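4. Planning the Equipment Budget for a Household Robot Station
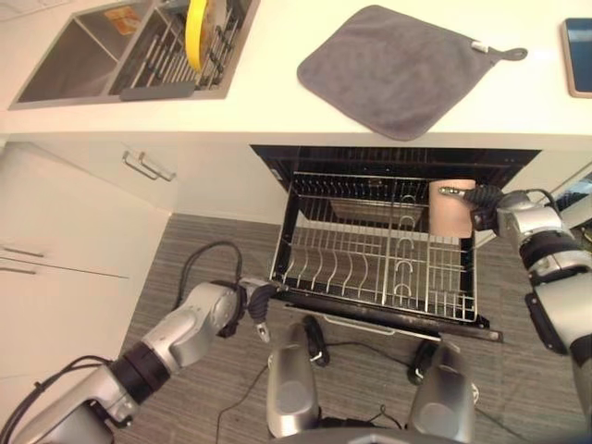

By the time we sat down to write the second-year budget, we had already learned that the price of the robot itself tells you surprisingly little about what a kitchen station is going to cost. The first quote we received, from Trumwood, covered two arms, a torso and the control cabinet, and we were so pleased with it that we very nearly signed the same afternoon. What it left out was nearly everything that wears, snags, or has to be bought twice, and we would like to spend this section going through those items in some detail, in the hope that other small groups will find them easier to plan for than we did.

Let us begin with the hands, as they were our biggest surprise. We had budgeted for one pair of multi-fingered grippers and a modest drawer of spare fingertips. Loading a dishwasher is hard on fingertips, though! A plate rack made of wire has a great many places for a finger to catch, and the cup supports in the middle are worse than the straight tines along the side. In our first year we replaced 210 fingertips against a planned 200, which sounds like a very good guess until one remembers that the planned number was supposed to last us two years. We now keep a complete second pair of grippers on the shelf, and we order tips from Jukex every August, when the new funding year opens and before the autumn sessions start.

Cables come next. Figure 1 shows the station during a loading task, with the right gripper holding a light pink rectangular object upright over the pulled-out lower rack and the left gripper at the rack's front edge. Readers will notice how much cable there is, both looping over the arms and lying on the carpet by the base. Our original budget had a single line for cabling and nothing at all for cable management, and we paid for that optimism in lost hours. We would suggest a separate line for sleeves, clips and strain relief, and a full spare set of arm cables bought along with the arms (the connectors changed between two deliveries, and matching the older ones later took us the better part of a season).

Figure 1. Two-armed robot working at an open dishwasher, seen from the head camera.

Then there is the kitchen. It is tempting to treat counters, cabinets and appliances as part of the building, and our finance office did so at first, quite kindly, until the requests for dishwasher racks began to arrive. We now treat the dishwasher as test equipment with a service life of its own. The same goes for dishes, racks and cloths, which we list as consumables and restock in small lots, keeping to the same shapes so that sessions stay comparable from one month to the next.

For service we compared two plans. Lukoševičius offered a yearly contract with visits on a fixed schedule, and Kullix offered a block of hours to be drawn down as needed. We logged 759 operating hours in the first year, of which 710 could be used for the study, and with so few hours lost to faults the block of hours suited us better. A group running its station every day may well come out the other way, and we would encourage anyone in that position to ask for both quotes before settling on either one.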